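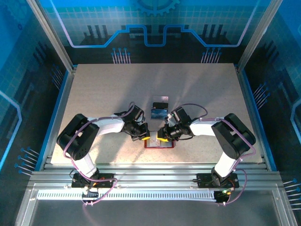

Stidport, May 24, 2024 - Purba has put a two-arm cell into service on the small-parts bench at its Brandmont plant. The arms take over part handling that staff did by hand, 812 pieces a shift. The two operators on the bench now load trays, clear faults and sign off rejects. Both completed 70 hours of training with Hikier, the integrator. Pay grades are unchanged - shift times move 30 minutes earlier in September. A second cell is planned for the packing line.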